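Gudcombe Short Course in Robot Learning
Handout 4: Collecting folding demonstrations with hand-held grippers
Radwa El Khatib
Revised 2020-07-14

1. What this handout covers

In Handout 3 we treated the training set as given. This week we look at how one gets made. The running task is garment folding, which is hard to simulate well and easy for a person to do. You will each collect a share of the class set, and the practical at Plollance assumes you have read sections 3 to 5 beforehand.

By demonstration we mean one continuous recording of a person doing the task with the grippers, from the laid-out garment to the finished fold. The arm plays no part at this stage. The person holds a gripper in each hand, the camera on each gripper records what is in front of the fingers, and the finger opening and the path of the hand are worked out afterwards. What the learner gets is a series of views paired with movements.

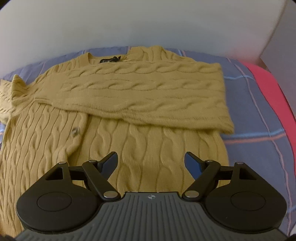 A cardigan is a harder garment than a towel for several reasons. It has a front and a back, the sleeves move separately from the body, and a thick knit does not crease where you want it to. It also springs open a little when released. A policy trained only on flat cotton will tend to let go too early, as the groups who used the Fleury towel set last November found.

2. The task in stages

We split the fold into stages for labelling only. Do not pause between them when recording.

Stage A. Garment laid out, front up, sleeves out to the sides.
Stage B. First sleeve across the chest.
Stage C. Second sleeve across the first.
Stage D. Hem brought up to the neckline.
Stage E. Folded garment moved to the finish area.

Stage A is the start of every recording. It should look broadly alike each time but never identical. Shift the garment by a hand's width between takes, turn it slightly, and leave a sleeve a bit crooked now and then. If every take starts from the same position, the learner can do well on the training set by memorising a path and paying no attention to the cloth. 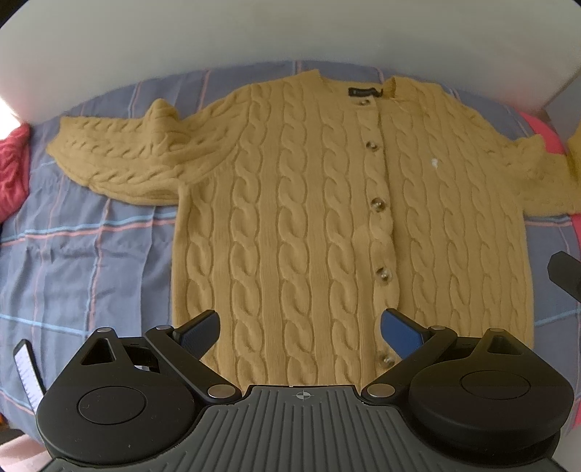
Fig. 2. Cardigan with buttons fastened and sleeves out. Fingers open at the hem, before a grasp.

Look at where the fingertips are in relation to the hem. The approach matters as much as the grasp. Come in low, with the fingers open, and let the garment stay in view before you close. Takes in which the hand drops straight down from above give the learner very few useful views of the edge it has to find.

3. Recording rules

Keep each take under 20 seconds if you can do so without rushing. Anything over that is usually a fumble and should be looked at again.

Use the fingers only. If you smooth the cloth with the side of your hand, the recording shows the cloth moving with no gripper action to explain it, and the take has to be thrown away.

Keep the hem or cuff you are working on between the fingertips in the picture. Losing sight of it for a moment is fine.

If you miss a grasp, try again and carry on. Recoveries are worth having. Mark the take R on the sheet.

Record 15 takes, then swap with your partner. Tired hands make jerky paths.
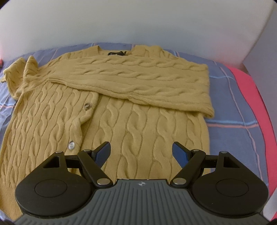 The end of Stage B is the point most often mislabelled. The stage ends when the cuff has been let go and the fingers are clear of the knit, and it does not end when the sleeve first touches the body. Step through slowly and choose the first view with the fingers open and the sleeve at rest. Two people label each take separately. Where they differ by more than a few views, the pair sits down and agrees on one.

4. How much is enough

The class target is 600 takes, shared equally. For comparison, the Peltusis set used in the reading has 3000, but it covers many garments and most of them are shirts. On a single garment the gains flatten out well before that, and past a certain point a new bedspread or a different room helps more than another take in the same place.

Vary these between sessions: the surface, the light, the height you stand at, and which sleeve goes first. Leave these alone: gripper settings, camera settings and the order of stages C to E. 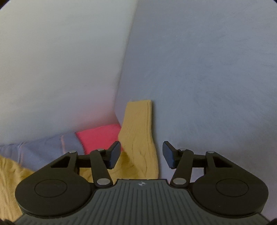 Views close in among bedding cause trouble for automatic filters. A filter that looks for the whole garment outline will reject any take where the camera gets near to other fabrics, and so it removes examples the learner needs. Run the filter to flag takes, then check the flagged ones by eye. Reject only for the reasons listed on the sheet.

5. Before the practical

Read sections 2 and 3 of the Peltusis paper. Skip the appendix.

Write a short paragraph on this: if all the left-sleeve-first takes were recorded by one person and all the right-sleeve-first takes by another, what might the learner pick up that you did not intend?

Bring the paragraph with you, along with a signed copy of the labelling sheet. Grippers are handed out at the start and must be checked back in, fully charged, at the end.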